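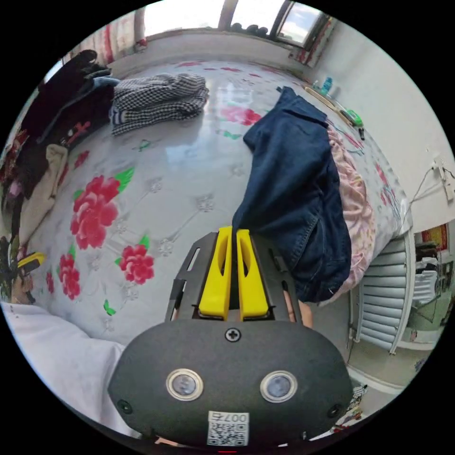
Folding and Storing Clothes in a Shared Student Room
Project report, home management course
Kuldeep Katiyar, Drotalham hostel

1. Purpose
In our hostel the bed is the only large surface, so all folding is done on it. I wanted to know which way of folding a denim jacket takes the least space in the drawer, and if the kind of bed sheet makes the work easier or harder.

2. Method
The work was done in September, in the morning, near the window. The sheet has a pale ground with red roses and a quilted pattern. The jacket is dark navy denim. I weighed it on the kitchen scale and got 689 grams. Then I folded it in two ways, flat with the sleeves behind, and rolled from the bottom. I repeated each way until I had 41 trials in total. My roommate Pathak kept the time with his phone.

3. Results
Flat folding was faster. It took nearly 90 seconds in the first trials and became shorter with practice. The rolled jacket used less width in the drawer, but it opened again when other clothes were pulled out. On the quilted sheet the jacket moved a little when I pressed the collar. On a plain cotton sheet from Bundex it stayed in place better.

4. Problems
The collar and the buttons make a thick part on one side. I could not make it fully flat. Also I tested only one jacket, so the results may be different for thinner cloth.

5. Next work
I will repeat the trials with a cotton shirt and a sweater, using the same drawer.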